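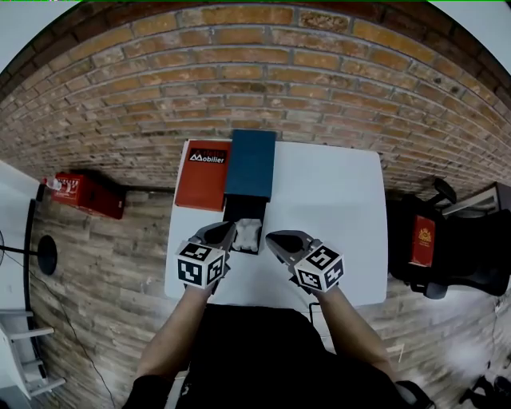
Take Fifty-One

The rules of the Pretley Cup ran to six pages, and the team had read page four more often than the others. Page four said that every school entering the handling class had to submit its own demonstrations, recorded by its own students, on objects of its own choosing. No bought data. A demonstration was one complete transfer of one object. It had to begin and end with both grippers open and both markers in view.

The operator stood at the white table by the brick wall and waited for the tone.

The recorder sat on the floor with the laptop on his knees. He had written the logging script in January and was still the only one who understood the file names. The third member of the team kept the sheet. The sheet had a column for the take number, a column for the result, and a column for remarks, which she filled in with a hard pencil in very small capitals.

"Fifty-one," she said.

The tone went. The operator brought the left gripper in over the black container, then the right. The thing inside was white and crumpled, and it had been giving trouble for most of the afternoon. It had no edges that the jaws could agree on. If the left took hold first, the whole mass rolled toward the blue box. If both closed together, they pinched the same fold and the rest hung down and dragged.

She closed the left one slowly. The white thing rolled.

"Stop," she said, and opened both.

"Do you want it logged?"

"Log it."

The sheet-keeper wrote ROLLED, LEFT FIRST. It was the ninth time she had written it, and she no longer lifted the pencil between the words.

The plan called for 1000 good takes by the closing date. The plan had been drawn up by the operator at the first meeting, on the back of a parts list, and it assumed one take every forty seconds and a success rate of ninety percent. The actual rate on boxes was better than that. On the white object it was a little under half. The recorder had worked out what this did to the schedule and had put the result in a spreadsheet tab with no title. He had not mentioned it.

Their coach, who taught shop and had coached the bridge-building team before there were any robots to coach, had given them one piece of advice. He said to pick something easy. The team from Multellow had picked wooden blocks the year before and had placed second with them. The Okeke Academy, which had won, had used plastic cups. Both teams had trained on almost 2000 takes, and their videos were very smooth and rather alike.

The operator did not want blocks. Her argument, made once and in full, was that the scoring gave double weight to deformable objects and that the judges could multiply. The recorder had agreed with the arithmetic. The sheet-keeper had agreed because she was tired of blocks.

"Fifty-two."

Tone. This time the operator led with the right. She came in low, tip inward, and let the jaw rest against the side of the object before closing it. Then she brought the left in under the near fold. The object came up in one piece. It cleared the rim of the container, swung a little, and stopped swinging. She held it there for the two seconds that page four required and lowered it to the table.

Both grippers open. Both markers in view.

"Good," said the recorder.

The sheet-keeper wrote RIGHT FIRST, REST THEN CLOSE. Then she turned the sheet over and read back through the morning.

"You led with the left on every one of the bad ones," she said.

"I'm left-handed."

"I know. You also led with the left on most of the good ones. But there are four right-first takes on here and they're all good."

The operator looked at the grippers. She opened and closed the right one twice. The spring was slightly weaker on that side. They had noted it at assembly and had meant to order a replacement from Grerkedix, and then the budget had gone to batteries.

"It's softer," she said. "It doesn't push the thing before it grips."

"We could weaken the left one," said the recorder.

"Then the boxes slip."

They considered this. The recorder scrolled up to the box takes and down again. The sheet-keeper drew a line under fifty-two and waited with the pencil on the paper.

"If I change hands now," the operator said, "the set is mixed. Half of it says left first and half says right. The model averages them and does neither."

"We can drop the left-first ones."

"How many good takes does that leave us?"

The sheet-keeper did not need to check. "Five."

It was a quarter past four. The building closed at six. The recorder opened the tab with no title, changed one cell, and turned the laptop so that the others could read the number at the bottom. It was a bad number, though better than the one it had replaced.

The operator read it. She put the white object back in the container and pressed it down once with the closed tip of the right gripper, then fluffed it up again, because page four said that the starting shape had to vary.

"New folder," she said.

The recorder made one. He called it right_first and, after a moment, added the month. The sheet-keeper took a clean sheet and ruled three columns on it. At the top of the remarks column she wrote REST THEN CLOSE, so that she would only have to write down the exceptions.

"Six," she said.

The tone went.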